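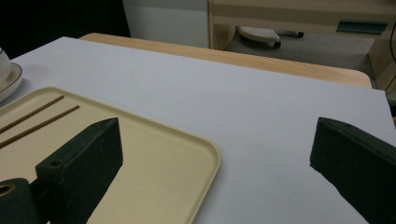 Section 2: Putting up your Detalby weather station and taking your first readings

You've unpacked everything, you've checked it against the list in Section 1, and now comes the good bit! By the end of this section your station will be outside, talking to the indoor display, and you'll be watching your own weather arrive instead of somebody else's. Set aside an unhurried morning for it, and pick a dry one with not much wind.

Last revised 19 Jul 2023. If your outdoor unit has a blue Esent sensor head, everything here applies. Owners of the older grey head should follow the Batisach leaflet for steps 5 and 6, then come back to us at step 7.

Choosing the spot

It's worth walking round the garden with a cup of tea before you pick up a spanner. Temperature, rain and wind all want slightly different things, and very few gardens suit all three perfectly. Short grass is lovely. Patios, flat roofs and south-facing walls soak up sun all day and will give you thrilling but completely wrong maximums. Trees shelter the rain gauge and also drip into it long after a shower has passed, so stay well out from under them.

If you have to compromise, favour the temperature and rain, and accept that your wind speeds will read low. Plenty of keen observers do exactly that, and their records are still a joy to look back through.

CAUTION: Never put up the mast near overhead power lines, and stop work at once if you hear thunder. Check for buried pipes and cables before you dig.

Fixing the mast

1. Dig or drive the ground socket until its collar sits level with the turf. Firm the soil back around it with your heel.

2. Slide the lower mast section into the socket and tighten the two collar bolts by hand only.

3. Hold a spirit level against the mast, check it, then move a quarter of the way round and check again. When both readings are true, finish tightening with the spanner.

Note: A leaning mast is the commonest cause of low rainfall totals. Check it again after the first really wet week, as disturbed ground does settle.

4. Fit the upper section and push the locking pin right through until it clicks.

Fitting the sensors

5. Open the battery door under the sensor head and put in 2 lithium AA cells. Alkaline ones will fit, but they fade badly in a hard frost, just when the readings get exciting.

6. Lower the head onto the mast with the N mark facing true north. A phone compass may be set to magnetic north, so look in its settings first. Tighten the clamp screw.

7. Take the foam packing out of the rain gauge. Please do look, even if you're sure you already have! The little tipping bucket can't move with the foam in place and your station will report a drought.

8. Drop the funnel back on and turn it clockwise until it stops.

Pairing with the display

9. Indoors, plug in the display and hold down LINK until the aerial symbol flashes.

10. Wait up to 30 seconds. The outdoor temperature comes through first, then humidity, then wind. Rain shows as 0.0 until the bucket tips.

11. If nothing arrives, move the display nearer a window and press LINK again. Foil-backed insulation and thick stone walls are the usual culprits. If that fails, the Grewal repeater (sold separately) plugs in halfway between the two, and Section 4 explains how to add it.

12. Set your height above sea level under PRESSURE > SITE. Our test garden is at 53 metres, and the display arrives with that figure already in it, so do change it. Until you do, your pressure won't match your neighbours'.

Checking the rain gauge

13. Pour a small cup of water into the funnel very slowly, a trickle at a time. You should hear the bucket tipping from side to side - a very satisfying sound.

14. Clear the test from your records with RAIN > TODAY > RESET.

CAUTION: Don't use a hosepipe or a pressure washer on any part of the station. Water forced up into the sensor head will damage it.

Looking after it

Wipe the funnel out once a month, and weekly in April, when blossom and tree pollen can clog the filter surprisingly quickly. Spiders adore the radiation shield. A soft, dry paintbrush will move them along without harming them or the plates.

After snow, leave the funnel to thaw in its own time. The melt will be logged on the day it drips through, so make a note of the date it fell and the depth on the grass. Section 3 shows you how to add snow depths to your records by hand.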